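## 4. Recording a Demonstration by Remote Control

This section applies to the Pendier arm when it is paired with the Stitberg hand controller. Operators who guide the arm directly by hand should follow Section 5 instead. Read all steps before the first recording.

**CAUTION:** Keep the stop button within reach at all times. Do not place hands under the gripper while the controller is connected.

### 4.1 Preparing the Station

1. Wipe the work surface and let it dry. Remove tools, cables and parts left from earlier work.
2. Switch on the arm and wait for the status light to turn steady green.
3. Connect the hand controller. If code 212 appears on the display, disconnect it, wait 20 seconds and connect it again.
4. Open a new session and enter the task name exactly as it is written on the task sheet. Sessions with misspelled names are filed separately and must be merged by the site administrator.

### 4.2 Setting the Start Position

1. Move the arm to the saved home position.
2. Set the speed limit to 20 percent. The limit may be raised to 100 percent only by a certified operator.
3. Open the gripper fully and lower it until the work surface fills the wrist view.
4. Check the wrist view before placing any part. Both fingertips should be visible at the lower corners, with clear surface between them.

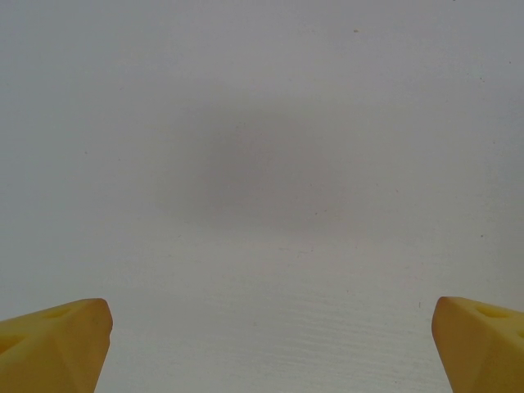 5. Save the start position under the session name. All demonstrations in the session must begin from it.

**NOTE:** A soft shadow on the surface does not require correction. Small specks are also acceptable -- but clean the lens if the same speck stays in one place in the view as the arm moves.

### 4.3 Recording

1. Place the part as shown on the task sheet and step back behind the floor line.
2. Press and hold the record key until the tone sounds.
3. Carry out the task at an even pace. Avoid pausing above the part, as the arm will learn the pause along with the motion.
4. Release the part, return to the start position and press the record key once.
5. Mark the demonstration "keep" or "discard." Discard any recording in which the part was dropped or the controller lost its connection.

Record at least 3 practice demonstrations before starting the full set. A full set consists of 100 demonstrations marked "keep."

Questions about task sheets should be directed to Veronica Bratu at the Juder training office. Requests for operator certification are handled by Safta Grecu.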